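We use cookies to remember your reading settings. Accept | Manage preferences

4. Labeling and portion size in single-serve packaged snacks

This section considers how shoppers read the printed panels on small food packets, and whether the size of the packet changes what they take from it. Section 3 dealt with boxed goods, where the panel is flat and the type is fairly large. Single-serve goods are a harder case. The film bends, the light catches it, and the maker must fit the same required wording into a much smaller area. 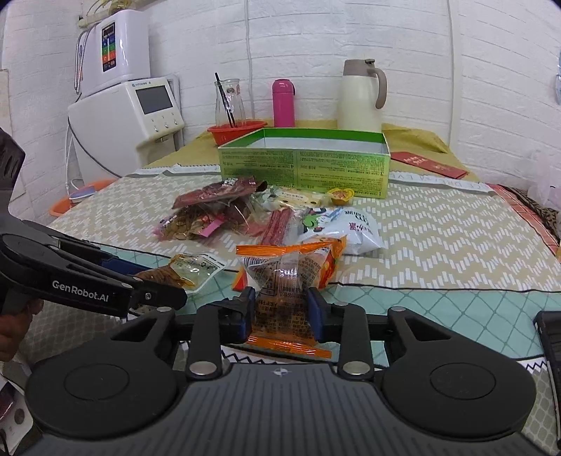
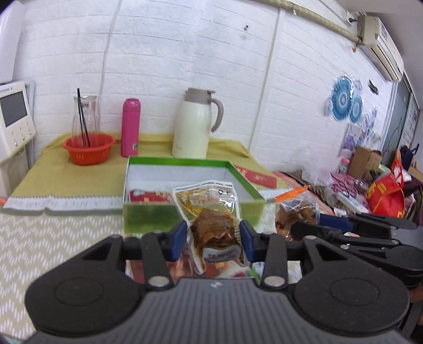
Figure 4. Single-serve food packaging in clear plastic: a snack packet with orange bands and dense black text (first), and a vacuum-sealed pouch with a row of tiny dark print along its top edge (second).

Ramesh Saxena objected at the review stage that small type is the wrong place to begin, and that most shoppers would skip the panel even if it were printed twice as large. His view was that price and habit settle the choice before the packet is turned over, and that any study of labels should first ask who looks at them at all. We accept part of this point. The interviews were changed as a result, and each one now opens with a question on whether the shopper had read anything on the packet before paying.

4.1 Method

Interviews were held at the Ullano and Vudholm stores during July. A total of 225 shoppers took part, all of them adults who had bought at least one single-serve snack on that visit. Interviewers waited past the registers and approached shoppers only after payment, so that the questions could not affect the purchase. Those shopping for another person were included, and this was noted on the form.

Each shopper was asked to state the weight of the packet, the number of servings in it, and whether it needed to be kept cold. The packet stayed in the bag during these questions. The shopper was then invited to take it out and find the same details, with a limit of 90 seconds for the whole task. No help was given. Shoppers who usually wore reading glasses but had left them at home were asked to try the task anyway, and their forms were marked.

The Vudholm interviews ran in the late afternoon only, as the store manager preferred to keep the front area clear at noon. The Ullano interviews ran from opening until 3 p.m. The two groups therefore differ in age, with more retired shoppers at Ullano, and we have not tried to combine them into one figure.

4.2 What shoppers looked for

The date was the detail most often named without prompting. Shoppers at both stores described checking it as a routine step, much like looking over a carton of eggs. Several said that they checked the date on meat and egg products but never on dried goods, which they believed would keep for years. Weight was seldom mentioned. When asked to guess it, many shoppers gave the price instead.

Storage advice caused the most trouble. Shoppers tended to judge by where the product had been shelved – if it came from an open rack, they took it to be safe in a cupboard after opening as well. The wording on many packets does separate these two cases, but the second instruction often sits at the end of a long block of text, after the list of ingredients. Shoppers who found the first instruction usually stopped reading there.

Serving size was read correctly more often than we had expected from the Funent survey, which used boxed cereal. A packet meant to be eaten in one sitting leaves less room for error. The exception was the larger sharing bag, which some shoppers treated as one serving and some as three.

4.3 Limits of the interviews

A shopper who has just been asked about a label will search it with more care than usual. The timed task shows what can be found and says little about what is read at home. The Tyagi diary study, in which 20 households kept notes on their snack purchases, comes closer to ordinary use, and its results are taken up in Section 5. We also did not record the lighting at either store, which a later study should do.

Last updated: July

Comments

Were the reading glasses forms left in or taken out of the totals? I could not find this in the appendix.

We had the same problem with storage advice in our own store survey. People go by the shelf every time.

Please add the interview form as a separate download.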